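Call for participants: people who spill things, wanted for a pouring kit review

Latesetti is a small shop that tests automation kits and writes up what we find, including the parts the sellers would prefer we kept short. Our next review is the Grokiten pouring kit, an add-on that promises to turn an ordinary robot arm into something you'd trust with the contents of your pantry. We have the kit and an arm to bolt it to. What we lack is people with patience and a dustpan.

The box says setup takes 11 minutes. Mounir Abdel Rahman would like a word with the box.

The work

You would run the kit through grasping and pouring trials, mark each one on a sheet, and tell us what you thought of it in plain words. Most trials start with a grip on something see-through, a category of object the brochure passes over rather quickly.

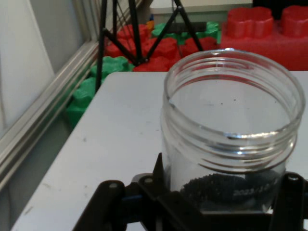

Glass jar, lid off, in the gripper. Small dark granules inside.

Each participant does 300 trials, spread over six sessions. Some are pours and some are only pick up, hold, put down. You'll find out which you prefer by the end of the first session, and you'll get both regardless. Girish Sisodia handles the arm's software and will be in the building, so you won't be asked to fix anything. You will be asked to describe what went wrong before you call him, and "it was being weird" has been retired as an answer.

We score a pour on how much of the stuff ends up in the bowl. The rest ends up as specks on the white tabletop, where it is very easy to see. Sweeping up between trials is part of the job and we'd sooner mention it now than have you discover it. 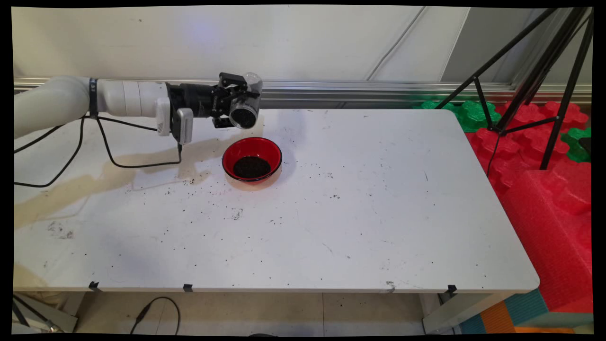 Who we're after

You don't need a background in robotics. Our last review, of the Wosex lid opener, had a retired pastry cook on it, and her notes were the only ones Johanna Bühler didn't have to rewrite. We would like you to:

- be 18 or older
- be comfortable standing for a couple of hours at a stretch
- write legibly, or at least consistently
- be able to watch the same pour 40 times and still notice when number 41 is different

If you work for Grokiten, or for anyone who sells a rival kit, thanks for your interest, but no. If you just have strong opinions about them, that's fine. Put them in the application so we know where you stand.

What you get

Participants are paid $1142 for the full set of sessions, with transit fare on top. If you drop out partway we pay for the sessions you finished. There is coffee. It is kept well away from the table, in a different colour of container, following a discussion we don't need to repeat.

You'll be named in the published review unless you'd prefer not to be. Grokiten doesn't see the text before it runs.

How to apply

Send a short note to Younes Ouali through the contact form, under "Pouring kit". Tell us when you're free, whether you're left- or right-handed, and the last thing you spilled. No résumé, please. Applications close 6/4/21, and we'll answer everyone, including the people we turn down.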